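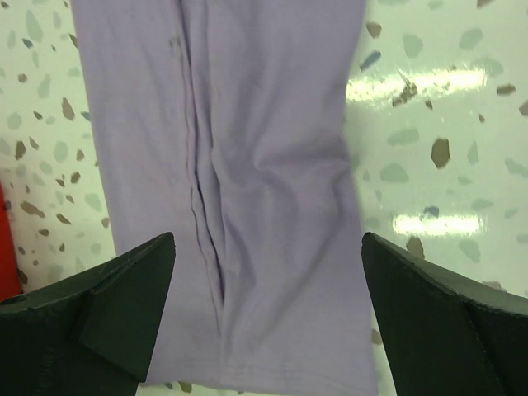

The Rarkora Synod was a regional church assembly that governed the Lutheran parishes of the Plekum valley. It grew out of a missionary district and kept a separate order of worship until its merger with the neighbouring diocese.

Origins

Christian burials in the valley are older than any church building there. The earliest written reference is a tithe roll of 1220, which lists a priest at Plekum and the dues owed by three farms. The roll does not name a patron saint. Later writers assumed a dedication to Saint Olaf, though no source from before the Reformation supports this.

After the Reformation the valley was served from the coast, and services were held only when the pass was open. Lay readers filled the gap. They read printed sermons aloud in farmhouses, led the singing and, in urgent cases, baptised infants. The practice continued after resident clergy were appointed and became the main point of dispute between the valley and its bishops.

Structure

The synod met each April at Rarkora. Every parish sent two lay delegates and its pastor, so that the clergy were always in a minority. A presiding elder was chosen for a term of three years and could serve twice. The elder had no power to ordain. Candidates for ordination were sent to the diocesan bishop, who could refuse them but could not propose others in their place.

Parishes paid into a common fund according to the number of confirmed members. The fund met the stipends of the smaller parishes and the cost of printing. By the time of the merger the synod had 20 parishes, several of which shared a pastor.

Worship

The valley rite followed the national service book in outline. It differed in the placing of the confession, which came after the sermon, and in the use of a spoken psalm before communion. Hymns were sung without accompaniment in most churches – an organ was installed at Rarkora but was used only for weddings and funerals.

The Väisänen hymnal, named after its compiler, was in general use. It contained local melodies alongside German chorales, and the second edition added texts for use in the home. Some of its tunes survive in the present diocesan supplement, usually with simplified rhythms.

Merger

Talks with the diocese began after a fall in the number of ordination candidates. The main difficulty was the standing of lay readers, whom the diocese wished to license individually. Under the final agreement, readers already in office kept their rights for life and new readers required a licence. The merger took effect on 2021-02-10.

The minute books were deposited at the Trasico archive. Torbjørn Berge, who edited them, argues that the synod was closer in practice to a Reformed presbytery than to a Lutheran deanery. Other historians dispute this, pointing to the bishop's role in ordination. The first volume of the minutes is missing, and the date of the founding session remains uncertain.

See also

Lay reader
Presbyterian polity
Tithe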